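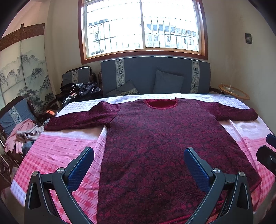 Ekar garment folding set: progress meeting
Minutes

Held Monday, 14:00, by video call

Attending: Nisha Dwivedi (chair), Matúš Šimko (training), Jirayu Petchrat (collection), Sang Giáp (data checking)
Apologies: Ibrahim Akinola (written note received, taken under item 5)
Minutes: Sang Giáp

1. Minutes of the previous meeting

Agreed with one correction. Under item 3, "both wrists" should read "both grippers". Matters arising are covered below except the storage quote, which Nisha has not yet received from Grevico. Carried forward.

2. State of the collection

Jirayu reported 678 accepted demonstrations against the target of 900 for the first release. All are two-handed folds of upper-body garments on a table, recorded in homes with hand-held grippers. A further 20 are waiting for review. The balance between garment types is still poor: short-sleeved cotton tops are well covered, long-sleeved and lined tops are not.

It was agreed that the remaining 222 places will go to long-sleeved garments first, and that no more plain short-sleeved tops will be accepted at the Wemolside homes until the balance is corrected. Jirayu will tell the operators.

Matúš asked whether the target counts demonstrations or garments. It counts demonstrations. One garment may be folded up to the per-garment limit in the protocol, after which it must be changed.

3. Start and end conditions

The protocol says the garment must start "flat". Operators have read this in two ways. Some smooth every crease out of the sleeves by hand before recording; others lay the garment down, spread the sleeves and begin. Matúš prefers the second. A policy trained only on smoothed garments did badly in the bench test when a sleeve was rumpled at the shoulder.

Wording agreed for the next version of the protocol:

Start: garment front side up, neckline away from the operator, both sleeves spread to the sides. Small creases are left as they are. Both grippers open and clear of the cloth.

End: garment folded, both grippers open, fabric released. Hold still for a short pause before stopping the recording.

Sang said that the end pause is missing from many of the recordings sent back for repair. In these the operator reaches for the stop control while one gripper is still opening. The last part of the fold can be kept if the release is complete. Where it is not, the recording is rejected.

4. Lined and patterned garments

Discussed at length. Three points were raised.

(a) Lining. When a top has a lining of a different colour, folding a sleeve or side panel inwards can expose it along the neckline or hem. The present segmentation model, which was trained mostly on single-colour garments, tends to label the exposed lining as a second item.

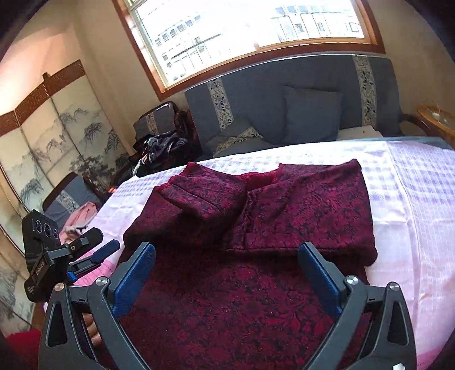

Matúš does not want these recordings removed. He will relabel a sample by hand, with the garment and its lining as one object, and retrain the segmentation model before any decision is taken on the rest. Sang will pick the sample and include burgundy and other dark outer fabrics with brighter linings.

(b) Dark prints. Fold edges are hard to find on dark fabric with a dense print, as the shadow under the fold and the dark ground of the print come out at nearly the same value. Sang has been marking the fold edge from the video by stepping through until the panel moves. It is slow work but the marks agree well when repeated. No change to method. Nisha asked for the time taken to be logged so that it can be costed.

(c) Thickness. Thick folds spring back when released more often than thin ones do. Jirayu asked if operators should press the fold down with the closed gripper. Matúš said yes, provided it is done with the gripper and never with a free hand. If the panel springs back fully, the operator should take hold of it again and carry on. A second attempt inside the same recording is useful and should be tagged "regrasp", not thrown away.

5. Tracking and lighting

Ibrahim's note was read out. He checked 264 recordings for loss of tracking. Losses fell mainly into two groups: rooms with a bright window behind the table, and moments when one gripper passed close in front of the other camera. He suggests fixed exposure for the first group. For the second he suggests nothing beyond what the filter already does, as the crossing is part of the task and the track usually recovers.

Jirayu was against asking households to draw curtains. It makes the rooms look alike, and variety of lighting was one of the reasons for recording in homes. Matúš agreed, with the condition that the garment itself must remain properly exposed even if the window is washed out.

Agreed: fixed exposure, set on the garment at the start of each session. Windows left as the household has them. Ibrahim to write the setting procedure, one page at most.

6. Table coverings

The protocol is silent on cloths. Sang asked for a rule. Checked and gingham cloths give the tracker plenty of features, but a cloth that shifts under the garment upsets the map. Jirayu said that most of the shifting comes from dragging the garment towards the operator between takes.

Agreed: patterned cloths are allowed. If the cloth moves during a take, the take is tagged "surface moved" and kept apart until Ibrahim has looked at it. Between takes the garment is lifted, not dragged. Creases in the cloth need not be removed.

7. Condori test set

Nisha confirmed that the homes in Condori are held back for testing and must not supply training recordings, including practice takes. Two practice takes were found in the training folder last week. Sang has moved them. Jirayu will change the upload form so that the site has to be chosen before a file can be sent.

8. Actions

Jirayu: notify operators of the change in garment priority; update start and end wording; change upload form.
Sang: choose relabelling sample; log time spent on fold edges; add "regrasp" and "surface moved" tags to the checking sheet.
Matúš: relabel sample and retrain segmentation; report at next meeting.
Ibrahim: exposure procedure; review of takes tagged "surface moved".
Nisha: storage quote from Grevico.

9. Any other business

Replacement gripper pads are on order. Jirayu asked that worn pads be reported by serial number of the gripper, with left or right stated.

Next meeting in June, same time. Closed at 15:10.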